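Earbud Loans at Trevaskis Library: Frequently Asked Questions

Who may borrow a set of earbuds?
Any member with a current Trevaskis Library card may borrow one set at a time. Members under 14 require the signature of a parent or guardian.

How long is the loan period?
Sets are lent for 14 days and may be renewed once, provided that no other member has placed a hold.

What is included in a loan?
Each loan consists of two wireless earbuds, a charging case and a short cable. Ear tips are replaced between loans. Members who prefer a different size may ask for one at the Famell Room desk.

How should the earbuds be put back in the case?
Open the lid fully and return one earbud at a time. Each earbud has its own slot in the base and should stand upright, with the rounded head and the ear tip at the top. The shallow recesses inside the lid must be kept clear so that the case can close. Please do not press an earbud into a slot that does not match its shape - left and right are not interchangeable.

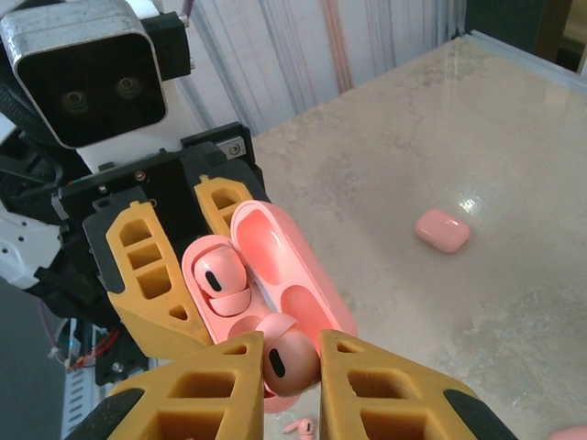 May I clean the earbuds myself?
Members may wipe the outside of the earbuds and the case with a dry, soft cloth. Liquids, sprays and sharp tools must not be used. If the small dark sensor window on an earbud is smudged, the same cloth will be enough.

What happens if one earbud is lost?
Please report the loss to the desk as soon as possible. Single earbuds are replaced where stock allows, and the member is charged the cost of the replacement. The library holds more than 100 sets, in several colors, and cannot promise a match.

Are the sets suitable for use with the listening stations?
The stations on the upper floor accept wired headphones only. These may be borrowed at the desk for use in the building.

Whom should I contact with other questions?
Questions about loans and charges should be addressed to Assunta D'Amico, Member Services, Room 208. Reports of faulty equipment go to Po-yen Chuang at the Famell Room desk.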